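Losell Fill Valve - Home Setup Guide
Section 4: Fitting the valve and setting the water level

By Alun Meredith, November

I've put this valve in more toilets than I care to admit, three of them my own, so I'm going to walk you through it the way I'd do it on a quiet evening. Set aside 40 minutes the first time. You'll need an adjustable wrench, a sponge, a small bucket and an old towel.

CAUTION: Hand-tighten every plastic nut. I cracked a tank in my first house by leaning on a wrench, and a new tank costs a lot more than a valve.

1. Turn the shutoff clockwise until it stops. If it's stiff, work it back and forth a little - don't force it.

2. Clear whatever you keep on the tank lid and lift the lid off with both hands. Lay it flat on the towel, well away from where you're kneeling.

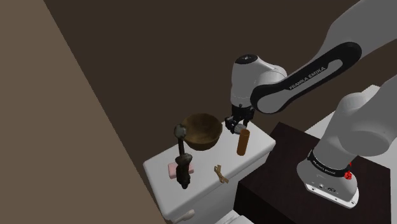

3. Flush and hold the handle down until the tank is nearly empty. Sponge out the rest. (I skipped the sponge once and soaked my socks, so please don't.)

4. Put the bucket under the supply line, then undo the line and the big nut under the tank. The old valve lifts straight out.

5. Slide the rubber washer onto the new valve, flat side up, and drop the valve into the hole. Twist the body to adjust its height. The top should sit above the overflow tube, and the arm must swing without touching the tank wall.

Note: If you bought the short model (part 226), it doesn't twist. Use the spacer from the bag instead. Haruna Ebihara wrote in to say her spacer was stuck inside the packing tube, so look there before you call us!

6. Thread the nut on from below, snug it by hand, and give it another quarter turn. Reconnect the supply line.

7. Clip the refill hose to the overflow tube. The end should point down into the tube but stay above the water.

8. Open the shutoff slowly and let the tank fill. Turn the screw on top of the float until the water stops at the line marked inside your tank. No line? Aim for an inch below the top of the overflow tube. 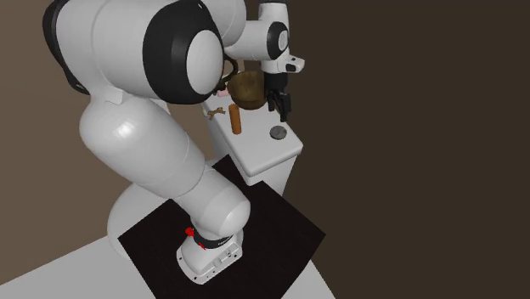 Fig. 4-2. White arm on its base, with the table beyond.

9. Run a dry paper towel around the nut and the supply line. If it picks up any water, snug the nut a touch more and check again in an hour.

Note: A faint hiss for the first few fills is fine. If it's still hissing the next morning, shut the water off, pop the cap and rinse out the grit.

Questions? Losell Help Desk, extension 521 | © Losell | Back to top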